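Visit to the Quintela Training Center: Care of a Two-Arm Cell

Members of the Gurna maintenance group visited the Quintela center on a Monday in March. The purpose of the visit was to learn how the center sets up and looks after its two-arm table cell, both on the shop floor and in the simulated copy used for training. Mitsuko Takagi, who is responsible for the cell, received the group at 9 a.m.

The morning was given to the simulated cell. New staff work there for six sessions before they are allowed to service the real arms. Two arms share one worktable, each on its own base, and both carry two-finger grippers. Ms. Takagi explained that the base positions are entered first and that no other setting is changed until they have been confirmed.
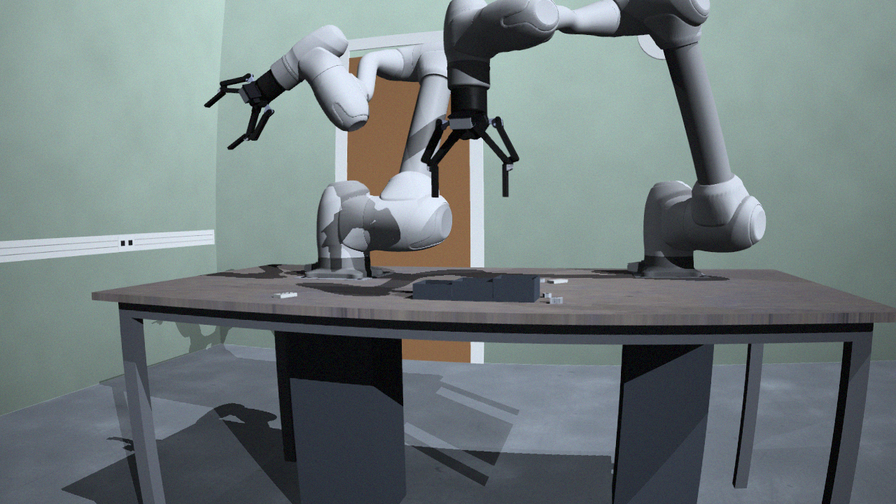
Trainees then practice the gripper check. Each gripper is opened fully, closed, and opened again, and the readings are entered in the Prundico log. The log held 1,187 entries at the time of our visit, of which 991 came from the simulated cell. Members asked whether wear could be studied in this way. Ms. Takagi replied that it could not — finger pads and cables are inspected by hand on the real machine.

After lunch the group observed a scheduled service. The arms were parked and the power was locked out before any cover was removed. Joint covers are taken off every 600 hours, and the seals are replaced at the same time. One cable on the second arm was found to be rubbing at the elbow and was rerouted with a longer clip.

The group thanks the Quintela staff for their time. A copy of the service checklist may be requested from the Gurna office.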